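Phone charges at the bench but drops out whenever it is moved
Community Help > Phones and Charging
Posted in June by wuisan_bench

I charge a phone from a switched power strip that lies on a wooden table. The cable is far longer than the distance to the phone, so the slack sits in loops. Charging starts normally, then cuts out when the phone is picked up or turned. It stopped at 58 percent twice yesterday. Is the coiled cable causing a loss, or should I replace the strip?
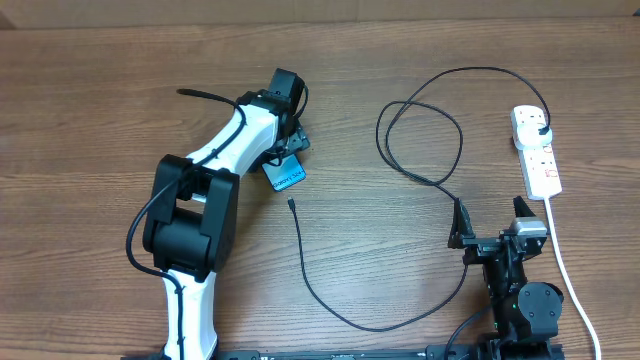
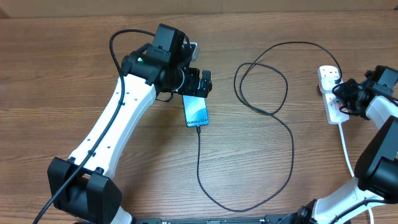 Strip at the right of the table, slack cable in loops beside it.

Adi Purba
Neither is likely. A few open loops on a table do not matter at phone charging currents. A dropout on movement points to the connector at the phone end.

Switch the socket off and unplug the cable. Look into the port with a flashlight. Packed lint keeps the plug from seating fully. Remove it with a wooden toothpick, no metal. Reconnect, leave the phone flat, and check that it reaches 100 percent without a break. If it does, lift it gently with slack at the plug. If it cuts out again, try a second cable before blaming the port.

Also check that the plug matches the port. Micro-USB and USB-C are not interchangeable.

pimitz_k
Had the same thing, it was the cable. Mine lasted roughly 8 months. Bought a shorter one.

stirport_tom
Agree with checking the port first. I would still move the strip closer to the phone. A long lead gets snagged, and the pull ends up on the plug. Tie the excess near the strip end and leave the phone end free.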